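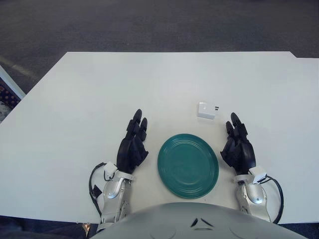
A green ceramic plate with a ringed rim on a matte, off-white tabletop.

The case against the white dining table is usually made on grounds of maintenance. It shows coffee, it shows tomato, and it shows the newspaper if the ink is cheap. All true, and I still think it is the correct surface to eat from.

A table has two jobs at mealtime. It holds the dishes at a usable height and it provides a background against which they can be found. Furniture reviews spend their space on the first and skip the second. A dark green plate on dark walnut has a poor edge, particularly under a single ceiling lamp. The same plate on off-white has an edge that can be located without looking for it, and the shadow under the rim helps. Anyone who has set a glass down on a rim will see the use of this.

Finish matters more than color. Gloss white reflects the lamp straight into the eyes of whoever sits opposite the window. Matte does not, though it holds grease a little longer and needs a damp cloth with soap in it. I owned a gloss table from Skundley for 6 years and would not repeat it. The matte one that replaced it came from Hindbridge at 1186 dollars, which I consider high for a rectangle.

Raised rings on a plate are a separate argument. They catch the light well and they collect sauce. I wash mine with a brush and accept the extra time. A flat center is not negotiable - knives skid on anything else.

Table linen I would leave out entirely. A cloth hides the surface that was paid for, slides at the corners, and adds a laundry load. If the table marks, wipe it before the mark dries.

February 28, 2021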